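Home Programs Grants Reports Contact

Rilton Family Reading Project - progress report, September 23, 2021
To: Birthe Frandsen
From: Brayden Campbell

Quick one, full numbers to follow. Enrollment closed at 295 families, mostly Rilton, the rest from the Jastirport side.

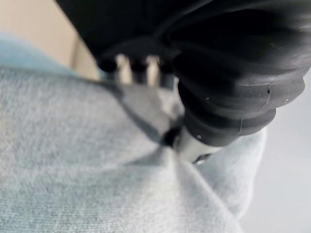
Book loans since May: 871. Picture books way ahead of everything else. Spanish titles ran out twice, need more.

Fraser branch still on short hours so pickups there are slow. Have asked for one late evening, no answer yet.
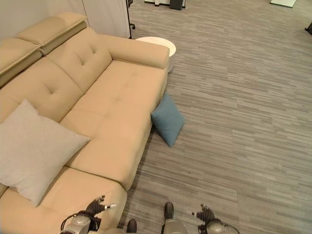
Staffing - 2 part-time readers hired, both trained. Third post still open. Would like to move the unspent wages to book buying, please confirm thats ok.
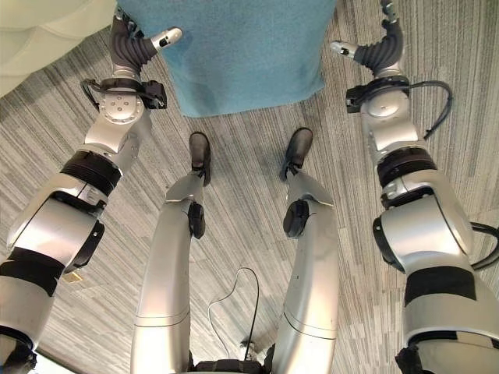 Carpeted floor, looking down.

Parent survey went out late, my fault. Early replies good on the story calls, less good on the reading logs. Too many boxes to fill in. Will cut it to one page.

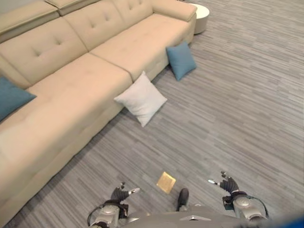 Next quarter is the home reading corner guide. Draft is half done, goes to the printer once you have seen the budget line. Main advice is use what you have - a big sectional with a long chaise section like this one is plenty for a parent and a couple of kids, no need to buy shelves or beanbags. Translation quote still to come.

Receipts to folow by mail.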